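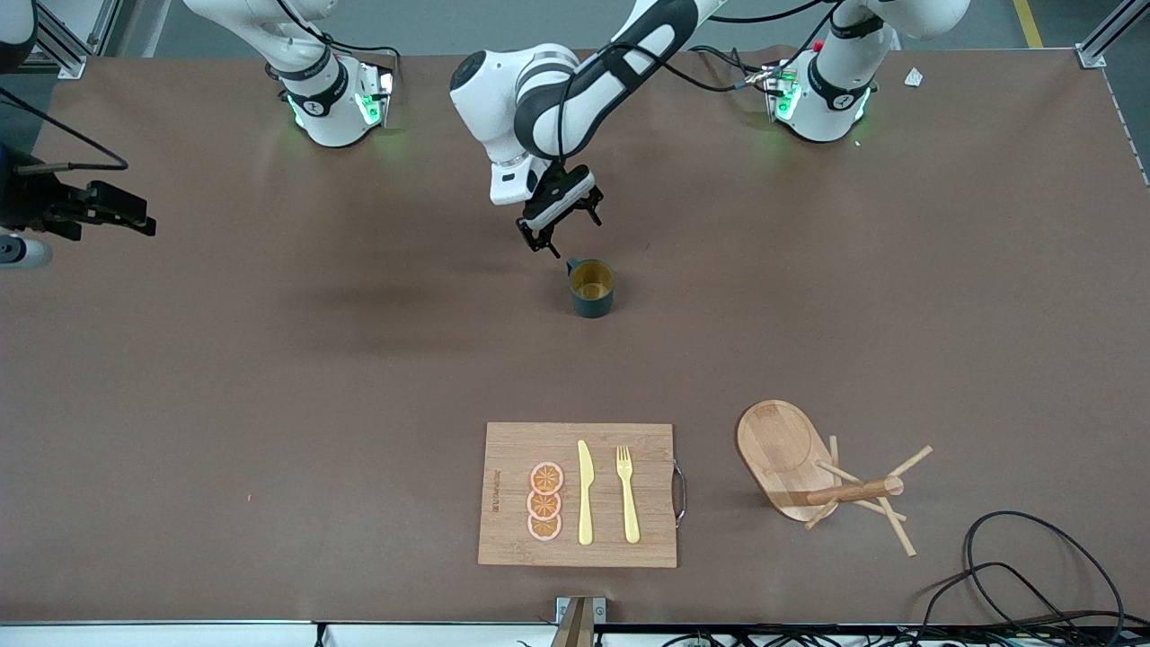
Gautier School of Hospitality
Foundations of Food Service
Handout 6: Setting Up a Small Preparation Station
Instructor: Farhad Kermani
Revised October 13, 2019

Purpose of this session

Students will learn to lay out a small preparation station for cut fruit and hot drinks, to keep it in order during service, and to return it to its starting condition at the end of a shift. The session takes place in the Warero teaching room. Practice is done with toy food, and real produce is introduced in Session 14. Students are expected to handle the practice pieces as they would handle food intended for a guest.

Reading to be completed beforehand: Kowalchuk, Station Work for Beginners, chapter 3.

1. The work surface

The table is the station. Before any item is placed on it, the surface is wiped from the back edge to the front and allowed to dry. Bags, phones and notebooks are kept on the shelves by the door for the whole of the session.

Items that do not belong to the current task are returned to storage. A student who is unsure whether an item belongs should ask the instructor before starting.

2. The cutting board

The board is set in front of the student, close enough to be reached with the elbows near the body. It must lie flat. If it rocks or slides when pressed at the corners, a damp cloth is folded once and placed beneath it.

Where a board has a handle, the handle is used for carrying and for hanging. It is kept clear of food. During work the handle points to the side, where it will not catch on a sleeve or apron string.

Bamboo boards require some additional care. They are washed by hand in warm water, dried at once with a towel, and stood on edge until the next use. They are never left in the sink or placed in the dishwasher. Engraved lettering holds juice and crumbs, and it should be cleaned with a soft brush, working along the grain. Boards are oiled each July, when the teaching rooms are closed.

3. Arranging sliced fruit

Round slices of orange may be set out in a column with each slice overlapping the next. The overlap should be slight, so that the segments of every slice can be seen and a single slice can be lifted without disturbing the others. For this exercise three slices are used.

Slices are moved with tongs or a gloved hand and are held by the rind. A column that has drifted out of line is corrected one slice at a time, beginning with the slice farthest from the student. Pushing the whole column with the side of the hand is not acceptable.

4. The mug

The mug stands upright, beyond the board and well back from the front of the table. It is picked up by the handle or by the lower half of the body. Fingers do not touch the rim or the inside.

The pale interior of some mugs makes tea and coffee stains easy to find. Mugs with a dark interior must be held up to the light for inspection. A mug with a chip at the rim is withdrawn from use and handed to the instructor.

5. Closing the station

Fruit is cleared first, followed by the mug and then the board. The table is wiped a second time, and the practice pieces are returned to the bin marked Ivov.

Assessment

Each student will set up, arrange and close one station within 6 minutes. Marks are given for order of work, handling and the condition of the table at the end. Students who miss the assessment should contact Keegan Kowalchuk at the Istico building office to arrange another time.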